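# The tray and the arm

5 January 2026
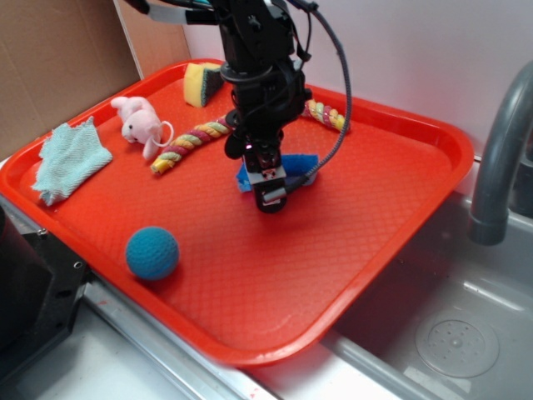
*The arm at the blue sponge, beside the sink.*

I work since four years at Vollau, a small firm that cleans and sorts toys for day care centers. English is my third language, so please be patient with my sentences. A reader asked me how the work changed when the arm came, and I promised to answer in January.

Before, there were six of us in the wash room. Each person took a tray, sorted the things by hand, and decided what goes where. Soft toys to one side, knitted things to another, cloths to the bin for hot washing. It was not difficult work but it was on the feet, and in the evening my wrists hurt. I still have a brace in my drawer.

Now the arm does a part of the picking. We call the program Pinby, after the name on the first manual. It is good with things that keep their shape. A sponge is easy for it. A rope toy is harder, and a thin cloth over the rim of a tray is the worst, so I often lay the cloth flat myself before I press start. This is the part I did not expect: I spend much time preparing things for the machine, and I had to learn how it "sees" a soft object. After three weeks I could guess quite well which item it would drop.

The six of us are still six, and I want to write this clearly, as many people ask it first. But the work is not the same for everyone. Two colleagues moved to packing, which they did not choose. One of them likes it now and the other does not. I received a training of 22 hours and a slightly better pay, and I felt uncomfortable about this for some time, as we all started at the same table.

Something else is smaller but I think about it often. When we sorted by hand, we talked. With the arm running, one person stands near it and watches, and it is a lonely kind of watching. We asked the management to let us change places every hour, and they agreed. It helped more than the new chairs.

I don't know yet what comes next. There is talk of a second arm for the Preltisia orders, where the toys are mostly plush. I asked if we can test it together before the shifts are planned, and I am waiting for the answer. If somebody who reads this has the same kind of work, please write me how your shifts are organized, and how long one person stays beside the machine.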